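Odd-Shaped Blocks and Where They Go

Square blocks stack. Stars roll halfway, stop on a point and wait for your bare foot. After a few years of this I gave the awkward shapes their own shallow tray and kept the deep bin for cubes.

Wipe painted or stained blocks with a barely damp cloth, then stand them on end to dry. Rough end faces hold dust, so go over those with an old toothbrush first. Skip the dishwasher — I have tested this for you.

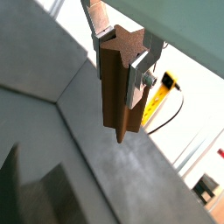 Brown star block, speckled on the end and smoother down the sides.

Store long ones lying flat, points facing the same way.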